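The Second Job at the Picking Cell

At Hurero, the small-parts warehouse where I plan shifts, picking tasks for the new cell are first run in simulation. 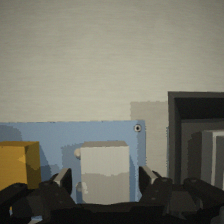 What the simulation leaves out

A simulated pick reduces the job to geometry: a white cube between two gripper fingers, a yellow one off to the left. This is a sound way to develop a grasp. It is a poor way to estimate labor. The staffing plan for the Tuvular cell was drawn up from simulated cycle times, and it assigned one operator to 6 stations.

The stations handle 3,000 picks per shift. Of these, 70 stop and wait for a person. A stop may be a torn bag, a label facing down, or two parts nested together. Each one takes little time to clear, but the operator has to walk to the station, read the fault code, clear it and restart. Stops also cluster after a new pallet is opened.

Where the work went

Before the cell, a picker lifted and sorted for a full shift. Lifting is down, and I would not bring it back. In its place is a job made of interruptions, still graded and paid as picking. The Jatoi line made the same change in January with the same result.

My view is that fault clearing should be written into the job description, paid at the technician rate, and timed on the floor before headcount is set. Operators should also be able to send a stop back to the simulation team as a test case. At present the log goes to Oron, the integrator, and the people who cleared the stops do not see it again.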